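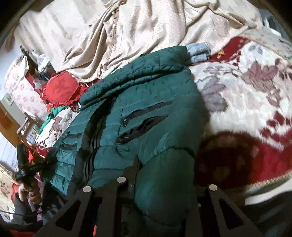 4 Mar 2026
Bedding and outerwear sort, bed surface
Notebook: T. Hoekstra. Read by: T. Ammann

Purpose: settle the folding order for the quilted jacket before the Drorkberg storage boxes are filled. The December entry left this open.

Surface
Worked on the bed with the covers left on. The plush floral blanket is the poor part of it: deep pile, drags on the cuffs, and the scalloped trim catches anything with a zip. The beige satin has the opposite fault. Anything folded on it slides. For flat folding the blanket is still preferred. Push the satin up to the head end and leave it there.

Jacket
Teal, quilted, horizontal baffles, slight gloss. Two diagonal zipped pockets on the front, long, black. The lower one has a small pull near its left end, which should be tucked in before folding or it marks the face fabric under pressure. There are also shorter zips further along the side. Close all of them first. An open slit holds air and the panel will not go down.

The three black stripes on the sleeve are a useful reference. Fold so that they stay straight and the sleeve is not twisted. Thaddäus folds sleeves to the back, I fold them to the front. No difference in final thickness that I could measure, so either is accepted.

Folding order, as agreed
1. Zips closed, pulls tucked in.
2. Collar opened out. It curls over by itself and makes a lump at the top if ignored.
3. Sleeves in, stripes straight.
4. Press from hem to collar with the forearm, 20 seconds. Shorter than this and the baffles recover before the next fold.
5. Two folds, hem upwards. Three was tried in December and the block would not stay closed.
6. Check the label in the collar lining before boxing. It is small and white on black, and the lettering does not read well in shadow. Turn the collar to the light and copy the size on to the box list. 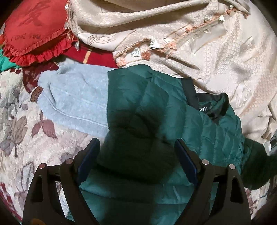
Other garments
Light blue item: already folded, leave as is. Goes on top of the jacket, never under it. Remaining pieces in the heap to be separated by weight before folding, heavy ones to the Bultley crate.

Blanket goes last, trim turned inwards. Satin to be rolled on the Choi tube, no creases. Any frayed trim gets a stitch first.

Open points
- Box list has two columns headed "size". Delete one.
- Drolix bags: two left, both the short type. Too short for the blanket. T.A. to order.
- Repeat the press time with the jacket face down.

T.H.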